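Review: Kelto Color Sort Task Set for Two-Arm Benches
Category: Classroom and club equipment
Price paid: $636
Used for: 7 weeks, student robotics club

We bought the Kelto Color Sort set in September for the Flirkach student robotics club. The club has a two-arm bench and needed a standard task for the fall project, in which students program a pick, a transfer and a place, and then run it in front of the rest of the group. Until now we had been making up tasks from whatever was in the drawers. That worked for beginners, but no team could compare its results with another team's because the objects changed every time.

The Kelto set is sold to schools and clubs that already have arms. There is no robot in the box and no software. You get objects to handle, containers to put them in, a printed task sheet and a few spare parts. Buyers who expect a complete robotics kit should read the listing carefully, as the photo on the carton shows an arm that is not included.

What is in the box

The main items are a blue plastic stacking bin with an open front, a supply of round push buttons with yellow or green caps on black square bases, and 2 round plates, one yellow and one green. The plates are the sorting targets. The buttons are the parts to be sorted. There is also a drawstring bag for the buttons and a laminated card with the suggested layouts.

Packing was adequate. The plates came wrapped separately and had no scratches. The buttons were all in one bag, and one cap had come off its base in shipping. It pushed back on by hand and has stayed on.

The bin

The bin is the best part of the set. It is the ordinary kind of sloped-front parts bin you would find in a stockroom, with ribs molded into the sides and small feet underneath. It is stiff enough that a light bump from a gripper does not bend it. It does slide, though. On a smooth white tabletop it will move a little each time a finger touches the back wall, and after a dozen bad grasps it has turned enough to ruin taught positions. We now put a strip of double-sided mounting tape under the feet for scored runs and take it off afterward. A rubber mat would do the same job, and Kelto should include one at this price.

The front lip causes more trouble than the walls. Buttons that end up against it are partly hidden from a camera looking down at a low angle, and the fingers have less room there. Students first thought this was a fault in the set. We have come to see it as the most useful part of the task, and the teams that planned an approach from the rear edge of the bin did better than the ones that came in over the front. Beginners can avoid the problem by loading the bin only at the back.

The buttons

These look like the push buttons used on control panels, and they are a good choice for practice. The cap is round and the base is square, so a grasp that works on one end does not automatically work on the other. They do not roll far when dropped. They are heavy enough to settle on their own, but a dropped one can land at any tilt, and the students have to deal with that.

A long parallel gripper can hold a button by the cap or by the body. Holding the body gives better control when placing it upright. Holding it near the cap is easier to reach when the bin is full, but the part then tends to rotate in the fingers if the arm moves fast. Our teams tried both. Most ended up lowering the transfer speed and leaving the grasp alone.

Color is easy. The yellow and green caps are far enough apart that a simple threshold separates them under our ceiling lights. We had one problem with the yellow caps near a window in late afternoon, and closing the blinds fixed it. A third color would have given the stronger teams something more to do. Lorente sells a similar pack of loose buttons in more colors for less money, but it has no bin, no plates and no task card, and the bases are a different size. We have not mixed the two.

The plates

The plates are plain plastic, the green one a pale translucent mint and the yellow one brighter, with fine rings on the surface. They are light. If a gripper sets a button down a little low, the plate shifts. They also slide into each other when placed side by side with no gap, and then the teams argue over which plate a button was meant for. The task card shows them apart, and I would follow it.

The green plate does not match the green caps very closely. A person has no trouble with it. A vision program that expects the plate and the cap to give the same value will fail, and two of our student teams lost an afternoon to this. Once they sampled the plate and the cap separately, the program worked. I would tell students about it beforehand if the class is short. For an advanced group I would leave it for them to find.

Translucent plastic also picks up some of the white of the table under it. A sheet of dark paper under the plates improves detection a good deal.

Setting it up on a two-arm bench

We put the bin at the left and the plates at the right, with the middle of the table kept clear. The left arm has the long parallel gripper and does the picking. The right arm has a Robotiq two-finger gripper and works the plate side. With the basic layout from the card, the left arm lifts a button out of the bin, the middle of the table is used for the handover, and the right arm finishes the placement. The layout leaves enough room for both arms on our rectangular table, but a smaller table would be a problem. Kelto gives no minimum table size in the listing and it should.

Cables need some attention. The thick bundle on the right arm loops down over the table edge, and a plate set too far toward that side gets in the way of it. We moved the plates inward a hand's width from the position on the card and have kept them there. 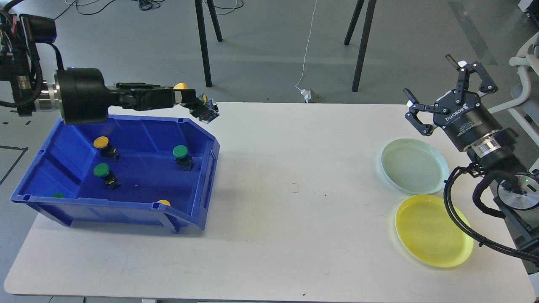

How the students used it

The project is called Prerex and it runs through the fall. Each team writes its own program, keeps a log of failed grasps and presents one working sort. We asked every team for 50 logged attempts before the final demonstration. It sounds like a lot, but resetting the task takes less than a minute. You tip the buttons back into the bin and straighten the plates, and the next team can start.

Newer students started with one arm and no vision. They placed a button by hand at a known point in the bin and taught the path. The card has a layout for this and it is the clearest of the lot. Most of them had a working pick in their first session.

The handover between arms is a big step up from there, and the card does not help much with it. It shows a start position and an end position and says nothing about which gripper should open first, how long to wait, or where to meet. Our students worked it out on the whiteboard. The common mistake was opening the left gripper before the right one had closed, which dropped the button on the table. The next most common was meeting too close to the bin, where the arms were at risk of touching. We added a rule that the handover takes place over the open part of the table.

The older students skipped the card entirely and wrote their own version, with a button standing upright counting for more than one lying on its side. The set is flexible enough for that. The parts are simple and there is no scoring software to argue with.

Durability

After 7 weeks the bin looks new. The plates have light scratches that do not affect anything. The button caps have small marks from the metal fingers on one of our grippers, and none from the padded ones. One base has a chipped corner from a fall to the concrete floor. It still stands up, and we kept it in use. No parts have been lost, mostly due to the drawstring bag.

Support

I wrote to Kelto once, to ask whether buttons can be bought separately. They can, in packs of mixed color only. The answer came the next morning and was polite. Shipping on the small pack was nearly as much as the pack, so it makes sense to order spares with the original set.

What I liked

Fast to reset between teams
The round cap and square base make a good grasping problem
Bin is sturdy and the size is right for most grippers
Works for beginners with one arm and for older students with both

What I did not like

No mat or any other way to hold the bin and plates in place
Task card is thin on two-arm work
Green plate and green caps differ in shade, with no warning in the instructions
Price is high for what are mostly plain parts

Is it worth the money

You could put together something close to this from a hardware catalog for a good deal less. A parts bin, some panel buttons and a pair of plastic plates are not hard to find. We paid for the set to have the same parts as the next club over, so that we can compare logs in the spring – and for that it has done its job. A club working alone, with someone who has the time to shop, can skip it and use the layouts above as a starting point.

Schools that need one purchase order and a task students can start the same day will be satisfied. Order the spare buttons at the same time, buy a rubber mat, and put dark paper under the plates.

Rating: 4 out of 5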